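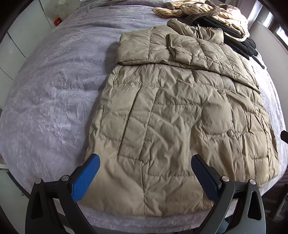 Why is a puffer coat puffy?

A puffer coat is puffy because it is two thin layers of cloth with something fluffy trapped between them. The fluff holds a lot of air, and the air takes up space.

That is the short answer. The longer one explains why the coat has lines sewn all over it, why it goes flat in a suitcase, and why it keeps you warm even though it weighs so little.

What is inside?

There are two main kinds of filling.

The first is down. Down is the soft, fluffy layer that ducks and geese have under their outside feathers. A piece of down looks a bit like a dandelion head. It has a tiny middle and lots of very fine threads going out in all directions. When many pieces of down are pressed close to each other, the threads push apart and leave little spaces. Air sits in the spaces.

The second kind is made in a factory, usually from polyester. Polyester is a plastic that can be pulled into long, thin threads. The threads are crimped, or made wavy, so that they don't lie flat against each other. Again, this leaves spaces for air.

You can't tell which kind is in a coat by looking at the outside. You have to read the label sewn into the lining. It will say "down," "polyester," or sometimes a mix of both, with a percentage next to each one.

Where does the warmth come from?

It comes from you. A coat on a hook is the same temperature as the hall it hangs in. Your body makes heat all day and all night from the food you eat. On a cold day that heat leaves your body and goes into the air. Wind makes this happen faster by carrying the warm air away and bringing cold air in its place.

Air that can't move much is good at slowing heat down. The filling in a puffer coat holds air in thousands of tiny pockets, too small for the air to swirl around in. Your heat has a hard time getting through, so it stays near you for longer. Something that slows heat down like this is called an insulator. Blankets, wool hats, and the fur on a dog are insulators too.

Why are there lines of stitching?

Suppose you made a coat with no stitching across it. You would have one big bag of fluff shaped like a coat. After a few days of wearing it, most of the fluff would slide down to the bottom. You would have a fat hem and cold shoulders.

Coat makers fix this by sewing the layers together in lines. Sewing through layers with filling between them is called quilting. The lines divide the coat into panels, and each panel keeps its own share of the filling. The panels are sometimes called baffles. Lay a coat down and some panels look almost smooth while others are full of little creases. Look next to the stitching and you will often find the cloth gathered into fine wrinkles, as on the long seam beside the big puffy panel of the beige jacket.

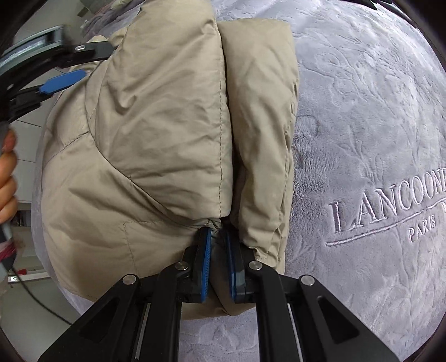
Seams are the places where pieces of a coat are joined. A coat starts out as flat pieces of cloth, cut from a pattern the way you might cut shapes out of paper. There are pieces for the back, the front, the sleeves, and the collar. Some seams are straight and some are curved, and a curved seam helps flat cloth fit around a body, which is not flat. On the folded jacket one long curved seam sweeps down toward a bunched corner, and the cloth on both sides of it is soft and wrinkled. Stitching can also mark out something smaller, such as a pocket.

There is one problem with seams. The coat is thinnest where the needle went through, because the two layers of cloth are pulled close and there is very little filling between them. A bit more heat gets out there. Coats made for very cold places are often built with small walls of cloth inside, so that the layers don't have to be sewn flat to each other.

How a coat closes

A front opening lets cold air in, so it needs to shut well. Some coats have a zipper, some have snaps, and some have both. A snap is made of two parts. One has a small bump and the other has a hole with a springy edge. When you press them together, the edge stretches over the bump and then grips it. The strip of cloth that holds the snaps is called a placket.

The collar matters as well. Warm air rises, and some of it leaves at your neck. A tall collar that stands up slows it down.
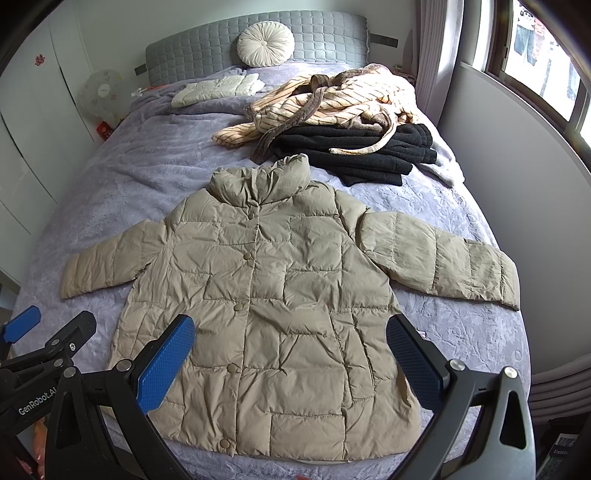

A khaki puffer jacket laid out flat, with four round snaps down the front and a tall rolled collar.

Why does it squash so small?

Press on a puffer coat with both hands and you will feel it sink. You are pushing the air out. The filling takes up much less room without the air, which is why a big coat can be rolled up and put in a bag. Take it out again, give it a shake, and the threads spring apart and let the air back in. It may take a few hours to get all the way back.

A coat that is squashed flat is not as warm. The same thing happens under the straps of a heavy backpack, where the filling is pressed thin.

What about rain?

Water is bad for down. The fine threads stick together when they are wet, the spaces close up, and the coat goes limp. Polyester filling does better because the threads don't soak up much water. Either kind should be dried all the way through before it is put away.

Something to try at home

You need two glass jars of the same size with lids, a puffer coat, warm water from the tap, and a thermometer. Ask an adult to help with the water.

1. Fill both jars with warm water. Put 200 milliliters in each one.
2. Measure the temperature of both and write it down.
3. Screw the lids on tightly and dry the outside of the jars.
4. Wrap one jar in the coat. Leave the other on the table.
5. Wait 62 minutes, then measure both again.

Compare your numbers. Then do it again, but this time wrap the coat tightly and tie it with string so that the puff is squashed out. Write down what is different.

Words to know

Baffle: a section of a quilted coat that holds filling.
Down: the soft fluff under the outer feathers of ducks and geese.
Hem: the bottom edge of a coat, folded and sewn.
Insulator: something that slows down heat.
Placket: the strip at an opening in clothes, often with buttons or snaps on it.
Quilting: sewing through layers that have filling between them.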